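Do I have to read Mutwood before Furtună?

Last updated: 18 November 2021

pagefolder

Hello to all. I have a question about the Adanmont novels and I ask please for no spoilers of the last book. In my country the books came out in the wrong order. The library had first Furtună, then the short one with the lighthouse, and Mutwood only arrived this year. So I have read Furtună already up to chapter 17, and I stopped there, for the reason that the woman at the ferry office says to the boy "you were in the Mutwood fire, you should know better." I did not know about any fire. I went back through all the pages to look if I had missed it, and I had not.

My question is in two parts. First, should I stop now and read Mutwood, or can I finish Furtună and read the other after? Second, is the town the same town? In Furtună there is a sign at the bridge which gives 2,540 people for Adanmont. On the back cover of my Mutwood it is called "a village of a few families." I cannot make these two fit together. Maybe it is the translation.

I have the Flerley paperbacks in English, except for Mutwood, which I have in the other language.

oldferry

You can finish Furtună. I have read all four books two times, once in the order of publication and once in the order of the story, and I preferred the order of publication, even if it puts the fire in the past when you meet it again. The author wrote Mutwood first, but he did not write it as a first part. It was a single novel, and the connection to the others is quite thin until the third one.

What you need to know from Mutwood to understand chapter 17 is only this: there was a fire at the sawmill, the boy was inside, and he came out without being able to say how. This is told in the first pages of Mutwood, so I do not think I spoil anything. The people of Adanmont are afraid of him a little after that, and the woman at the ferry office is one of them. She is not being rude to him. Read her line again with this in mind and it sounds different.

If you want the feeling of discovery, then go back to Mutwood now, but I would not do it. Furtună is built like one long night, with the storm coming nearer in each chapter, and if you put it down for three weeks you will lose the storm. I did this once with the second half and I had to begin again from the ferry.
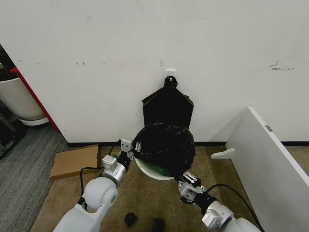

White trash bin with a black bag, on brown carpet.

About the town, I think your back cover is simply wrong. Mutwood is the name of the forest and also of the small settlement beside the sawmill, where the workers live. Adanmont is the town down at the water. They are maybe one hour apart on foot, and in the first book almost everything happens up in the settlement. So "a village of a few families" is a fair description of Mutwood, and the sign at the bridge is about Adanmont. The person who wrote the cover text has probably mixed the two. In the English one the cover text does not mention a village.

There is a map in the Flerley edition of the lighthouse book, before the title page. It is a poor map, the river goes on the wrong side of the church, but you can see that the forest and the town are two places.

tallgrass_b

read mutwood first. always read in order, why would you not

also the fire matters more than the person above says, but I can't tell you why without giving away the ending of book four

second_shelf

I agree mostly with oldferry, with one correction. The fire is mentioned in Furtună before chapter 17. In my copy it is on page 107, when the boy does not want to sit near the stove and his aunt moves her own chair there and says nothing. There is no word "fire" in the paragraph, so it is easy to pass over it. It is one of my favorite places in the whole series, and I noticed it only because I had read Mutwood shortly before.

That would be my argument for the other order. If you read Mutwood first, you understand the aunt. If you read Furtună first, you understand the aunt later, when you are already in another book, and for me this is a weaker effect. But pagefolder has read that page already, so the question is decided in this case. I would finish, then read Mutwood, and then go back for only that one chapter.

For the number on the bridge: please look at the sign again in the last part of Furtună. I will not say more about it. It is not a mistake of the translation.

pagefolder

Thank you very much. I have found the page with the stove, and I had indeed read over it completely. I will finish Furtună this week and start Mutwood after. I will also look for the lighthouse book again at the library, I don't remember any map in it, but perhaps somebody has torn it out.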